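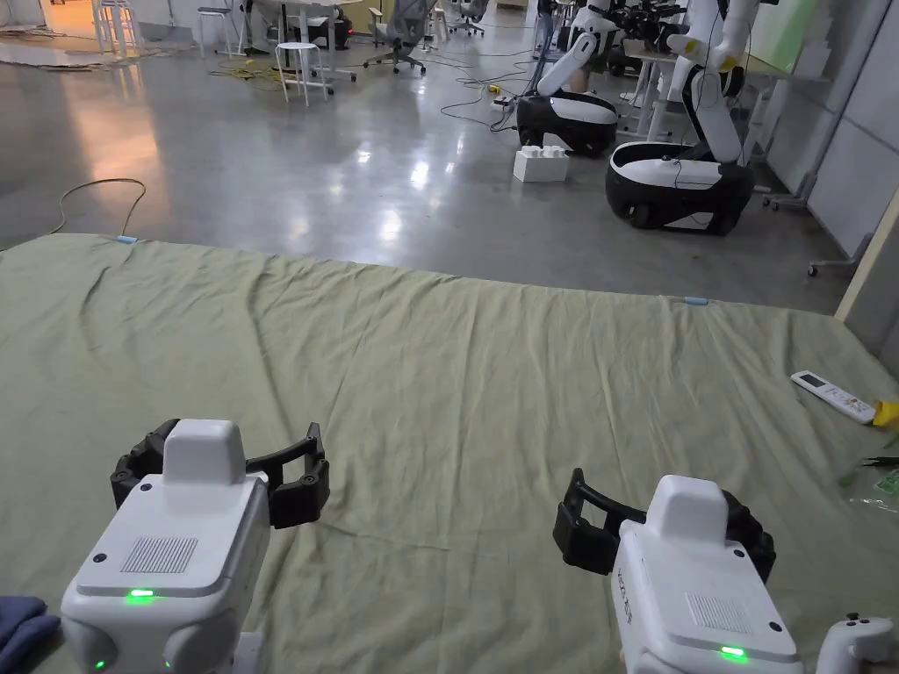
Stosus Home Textiles Club

9 January 2022

Notes on folding, part 3. The subject is the navy cloth and the green sheet under it. I bought the sheet in May from Camargo and have used it as a folding surface ever since. It creases badly and I have stopped ironing it. For this purpose the creases matter less than the grip, and cotton on cotton grips well.

The usual mistake is to start folding a piece that has not been squared. Take two corners of one edge, lift until the edge is clear of the sheet, and hold it under light tension. Too much tension pulls the hem out of line and it stays that way once the cloth is down. 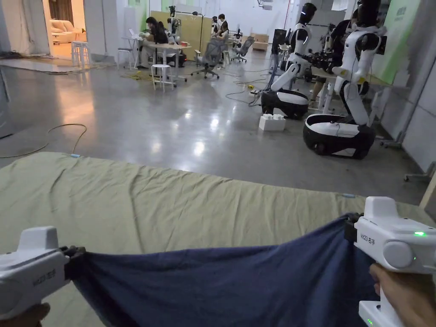
Navy cloth held at both sides over the green sheet.

Lower the far edge first, then the near one. Smooth from the center toward the sides. I fold in half twice, turn the piece a quarter, and fold once more. The Nilari method uses thirds, and I went back to halves after 9 attempts at getting the thirds even.

Small items collect on the sheet while I work. They should come off before the cloth goes down, as anything left under it shows up as a ridge in the finished stack.
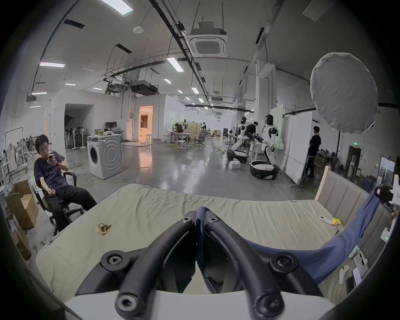
Remote and pen still on the sage-green sheet.

Some sag in the middle is normal. With a soft cloth I let the center touch down first and bring the ends after it.
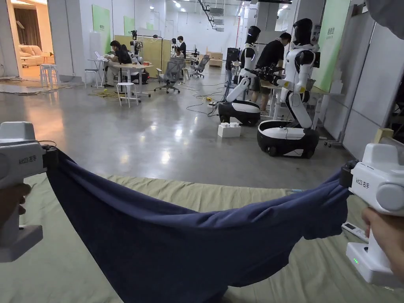

The finished stack should be 4 layers at the thinnest point. Mine usually has a bulge on the hem side, and turning alternate pieces end for end takes most of it out. The Wultitz shelf boxes are slightly too narrow for this fold. Next time I will measure them before settling on a width.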